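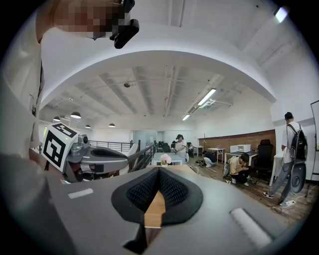
Chapter 18
What a Writing Journal Can and Can't Do

Most handbooks for new writers tell you to keep a journal. Few of them say what evidence there is that it helps, and you should be wary when advice is repeated this often with so little behind it.

Take the case of Rory Ritchie, whose diaries fill 20 notebooks and whose novel Goduson took him most of his working life. Admirers like to say the novel grew out of the notebooks. We read them side by side for this chapter and found very little of one in the other. The notebooks are mainly weather, money and complaints about his neighbors in Gillen. In December of the year he finished the book, he wrote nothing in them at all.

Does that mean the habit was useless to him? We can't tell, and neither can the people who sell blank books. A man who writes 100 words about rain before breakfast may be warming up, or he may be putting off the harder page.

In this chapter you will read three entries from the Rankin notebook and the draft pages Ritchie wrote in the same weeks. Read the draft pages first. As you go, mark any line you think began as a diary entry, and write down your reasons before turning to the notes in Section 18.2.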